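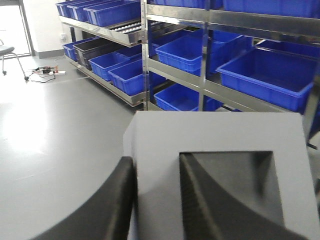
Shelving and blue bins in the Womgate storage room.

Call for participants: does a labeled bin save anyone any time?

Every storage consultant I have met says yes. I have yet to see figures I would trust, and the ones in the Skokix brochure come from people who already worked with Skokix bins every day. So we are running our own test, and we need 66 people who have never set foot in our room.

You will get a list of small parts and be asked to find them on metal shelving, first with the bins unmarked, then with labels. Half of you will do it the other way around. We time you. A session takes 2 hours with a break, and there is a chair if you want it. Most of the work is standing, reaching and reading.

We are looking for adults who can lift a full bin from the top shelf without help and read small print, with glasses if needed. Warehouse experience is fine - just tell us. Please don't apply if you sell storage products or have worked for Wallner, who supply our labels and would love a good result. They have no say in what we publish.

The pay is a flat 66 dollars, handed over at the end even if you turn out to be slow. We won't promise you'll enjoy it, and I personally expect the labels to matter less than the brochure says.

Sessions run through March and start at 13:00. Write to Mirjam Stöckli at Womgate, room 1708, and say which weeks suit you. Questions about the method go to Waltraud Hauser, who disagrees with me about the labels.

Siebe Maes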